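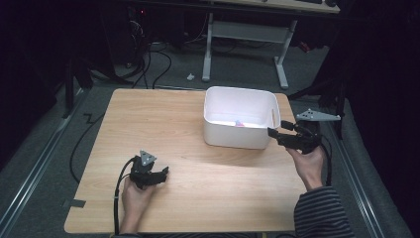 Kostley workroom gets pale wood tables and open bins

Kostley has refitted its second-floor workroom with light wooden tables, and each one now carries a white plastic bin for small items. The tables have rounded corners and stand directly on the gray carpet. Nornix handled the order, which came to 735 per table with delivery.

The finish shows its grain clearly – wavy lines and long ovals, with a slight gloss where the light falls. 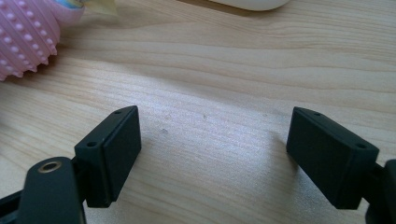 Next stage

The other 3 rooms follow in October. Bins are to be emptied every Saturday.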